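Skilel refreshes its compact desktop with a quieter case and more ports

Skilel has updated the Wivstead, its small desktop computer for video editors and music producers, three years after the first version went on sale. The new model reaches stores in November and keeps the square grey case of the original, although it is slightly taller to make room for a larger fan.

The company says most of the work has gone into cooling. Owners of the first Wivstead complained that the fan became loud during long exports, and that the computer slowed down when it had been running hard for more than half an hour. The new fan turns more slowly and draws air from the base instead of the sides, so the machine can be pushed up against a wall or a monitor stand.

There are changes at the back as well. The old model had four USB ports, and two of them were the slower kind. The new one has six, all running at the same speed, along with a full-size SD card slot that has been moved to the front. The headphone jack has also come forward. Memory can still be upgraded at home by taking out four screws, but the power supply is now sealed and has to be replaced by a service centre.

Uyên Đặng, who leads desktop design at Skilel, said the company had looked at making the case smaller and decided against it.

"We had a smaller prototype and it was noisy," she said. "People put these on the desk beside a microphone. They'd sooner have the extra height."

In Skilel's own testing, a 33-minute video project exported in 184 seconds on the new machine. The company did not give a matching time for the old one. Independent results are expected closer to the release date.

The base model will cost $200 more than the current Wivstead and comes with double the storage. A cheaper version with a slower processor has been dropped from the range. Skilel will sell a vertical stand separately for $39, in the same grey colour as the case.

Competition has picked up over the past year. Vương brought out its own compact workstation in the autumn, and Sanau is expected to follow with a model aimed at photographers. Both companies use a similar bottom-vented design.

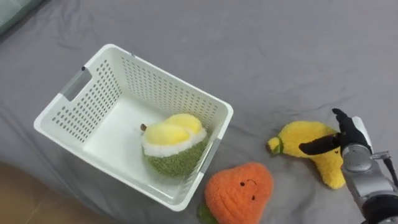

Existing owners will be able to trade in a first-generation Wivstead through Skilel's website. Trade-in values have not been announced, and machines with aftermarket memory will be accepted as long as the original modules are returned with them.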